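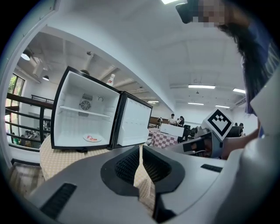
Mini fridge with the door open. One shelf across the middle, fan on the back wall.

Section 4. Storing your Letetti capsules and liquid

4.1 General

The Letetti programme consists of two products: the Prarby capsules (morning) and the Preltach liquid (evening). The capsules do not need a fridge. The liquid needs a cool place from the day you open it. Please read this section before you break the first seal.

If you keep the liquid in a small fridge, the notes in 4.3 are also for you. They apply to any make.

4.2 Before first use

1. Check that the seal on each container is whole. If a seal is broken, do not use the product and write to the shop where you bought it.
2. Find the batch number on the bottom of the box. For the present batch it is 1622. Copy it to the inside cover of this guide.
3. Write the month of opening on the label with a pen that does not wash off. For example: March.
4. Put the capsules in a dry cupboard, away from the cooker and the kettle. A bathroom cabinet is not suitable.
5. Leave the small drying bag inside the capsule container. It must not be eaten.

4.3 Keeping the liquid cool

1. Switch the fridge on in the evening and leave it empty until the next morning. Then put the liquid inside.
2. Stand the bottle upright with the cap well closed. Lying down it may leak, and the liquid leaves a yellow stain which is difficult to remove.
3. Do not push the bottle against the back wall. If your fridge has a fan, leave the air free to move in front of it.
4. Keep other food covered. The liquid contains citrus extract and takes the smell of onion or fish very easily.
5. Do not freeze. Liquid that was frozen separates, and shaking does not repair it.

Note: A thin layer at the bottom of the bottle is normal. It is the plant part of the extract. Turn the bottle slowly five or six times before you pour.

Caution: Keep both products where children cannot reach them. A fridge without a lock is not a safe place for this purpose.

4.4 Measuring the daily amount

1. Take 2 capsules with breakfast and a full glass of water.
2. In the evening, fill the measuring cup to the line marked 20 ml. Read the line at the height of your eyes.
3. Drink it slowly, or mix it with cold water or juice. Hot drinks are not recommended.
4. Rinse the cup with warm water and let it dry in the air. Do not put it in the dishwasher.

If you forget one portion, continue the next day with the usual amount. Do not take a double portion.

Caution: Ask your doctor or pharmacist first if you are pregnant, if you breastfeed, or if you take medicine for the blood or the heart. Food supplements do not replace varied meals.

4.5 Travelling

The capsules may travel in a normal bag. For the liquid use a cool bag with a cold pack, and put a cloth between the pack and the bottle. On longer journeys it is simpler to leave the liquid at home and take it again when you return.

4.6 Ordering again

The measuring cup can be ordered separately from Moussa under part number 312. The cap of the liquid is not sold alone. Please have your batch number ready when you write.

Continue with Section 5, Cleaning the measuring cup and the pill box.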